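Search this site Go

Grusum opens sign-ups for home robot arm loans in Druserdale

By Dewanti Liew
March 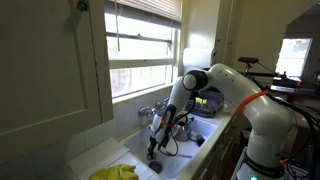 I've been hoping somebody in town would do this for a while now, so I was pretty happy when the news came through this morning: Grusum, the little robotics shop over by the old cannery, is going to start loaning out robot arms for people to use in their own kitchens. You sign up, they come by and set the thing up, and you get to keep it for a month. Then you either buy it, rent it or wave goodbye.

The kit is called the Ekuvico, and it's aimed at one room of the house and mostly at one corner of that room — the sink. Grusum says the idea is small jobs around the basin: picking up silverware, moving cups, getting odds and ends out of the way before you wash. The company is pretty open about the rest. It won't scrub a lasagna pan. It won't put the good glasses back on the high shelf either (I asked, I have a high shelf).

Price first, as that's what my neighbors wanted to know. The monthly loan runs $197, and that covers delivery, the setup visit and pickup at the end. There's a refundable deposit of $600 on top of that, which I'll admit made me sit up a bit. If you decide to keep renting after the first month the deposit just stays where it is, and the monthly price doesn't change. Grusum hasn't put out a purchase price yet and wouldn't give me even a ballpark, so if you're the type who wants to own your gadgets you'll have to hang on until summer.

There are only 20 kits in the first round. Sign-ups are open to anyone in Druserdale and out along Hartono Road as far as the water tower, and you don't need to know a thing about programming. You do need a solid floor or counter next to the sink, a grounded outlet that isn't already running your fridge, and enough room for the arm to swing without whacking a cabinet door. Somebody from the shop will come measure before they say yes. If your kitchen is one of those skinny galley ones like mine was on Mill Street, I'd measure it yourself first and save everybody the trip!

The setup visit takes most of a morning. They get the arm in place, show it where the basin starts and stops, and then walk you through the tablet app, where you pick a job and press go. There's a stop button too, and the person I talked to at the counter brought it up before I did, so I liked that. They want an adult in the room whenever it's moving. Pets should be somewhere else — they were very firm on cats.

I got to try the app at the shop for a few minutes and it's plain in a good way, big buttons and not many of them. You choose the job, you choose slow or slower, and off it goes. I couldn't find any way to schedule a job for later, and apparently that's on purpose for now. The manual is another story. It's a fat stapled thing with a lot of very small type, and I gave up on page four and asked for help.

What I can't tell you yet is how it holds up over a whole month of breakfast dishes. I'm on the list myself, so if I get one I'll write it up, good or bad. I'm also curious about the noise, as the shop had a radio going the entire time I was there and I forgot to ask them to turn it down.

One more thing on money. The Druserdale library is putting up some $700 to cover a loan for the community kitchen on the ground floor, so if you'd like to poke at an Ekuvico without signing anything, you'll be able to do it there. They're hoping to have it in by the end of next month, with drop-in hours in the afternoon. Check at the front desk for times, as they hadn't been set when I called.

Sign-up sheets are at the Grusum counter, and the shop is open until 6 p.m. They'll take names by phone too, but you'll need to stop in to leave the deposit.

Contact us | Copyright Druserdale news desk, all rights reserved | Back to top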